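테스버그 방문돌봄 급여

테스버그 방문돌봄 급여(Tesberg 訪問돌봄 給與)는 테스버그시가 집에서 지내는 고령 주민에게 돌봄 시간을 지원하는 지방 복지 제도이다. 시청 안내문은 이를 '간편 급여'라고 부르는데, 신청서는 30쪽이다.

개요
만 75세 이상으로 혼자 살거나 고령의 배우자와 사는 주민이 대상이다. 수급자는 식사 준비, 목욕 보조, 외출 동행 가운데 필요한 항목을 골라 시간 단위로 이용한다. 세 항목을 한꺼번에 고를 수도 있으나, 이 경우 담당 부서가 셋으로 나뉘어 전화도 세 번 걸려 온다. 시설 입소자는 대상에서 빠지며, 입소 대기자는 대기 중이라는 증명서를 내야 한다. 증명서 발급에도 대기 순번이 있다.

역사
제도의 출발점은 플룰토프 지구의 시범 사업이다. 당시 200가구가 참여하였고, 시는 결과가 나오기 전에 성공을 발표하였다. 뒤이어 나온 평가 보고서는 대체로 호의적이었지만, 방문 사이의 이동 시간이 근무로 인정되지 않는다는 점을 지적하였다. 돌봄 종사자들이 순간 이동을 하지 않는 한 일정표를 지킬 수 없다는 부록의 문장은 최종본에서 삭제되었다. 본사업에서는 이동 시간의 절반이 인정된다. 갈 때와 올 때 중 어느 쪽이 인정되는지는 지침에 적혀 있지 않다.

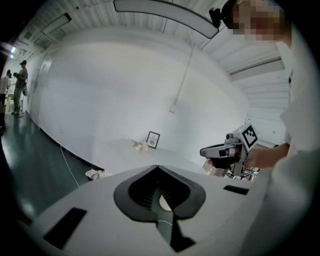
흰색 그리퍼와 밝은색 상의를 입은 사람.

급여 내용
한 가구가 한 해에 쓸 수 있는 시간은 최대 400시간이다. 남은 시간은 이듬해로 넘길 수 없고, 이 때문에 12월이면 외출 동행 신청이 급증한다. 우수가 강변 산책로가 가장 붐비는 철이 겨울인 것도 이와 관련이 있다는 견해가 있다. 본인 부담금은 소득에 따라 네 구간으로 나뉘며, 가장 낮은 구간은 면제된다.

운영
위탁 기관은 비영리 법인 엘니스이다. 소속 돌봄 종사자는 950명으로, 대부분 시간제로 일한다. 상담 전화는 평일 오전 9시부터 받지만 금요일에는 정오에 끝난다. 엘니스는 상담 대기 음악을 교체한 일을 연차 보고서에서 '이용자 경험 개선' 항목의 첫머리에 올렸다.

논란
자격 재심사는 해마다 실시된다. 지병이 그사이 나았는지를 확인하는 절차인데, 퇴행성 질환도 예외가 아니다. 가족 단체들은 재심사 주기를 늘려 달라고 꾸준히 요구해 왔으며, 시의회는 이를 검토하는 방안을 검토하기로 의결하였다. 종사자 노동조합은 이동 시간 전부를 근무로 인정할 것을 요구하고 있다.

같이 보기
플룰토프 시범 사업
우수가 주간보호센터
장기요양 본인 부담금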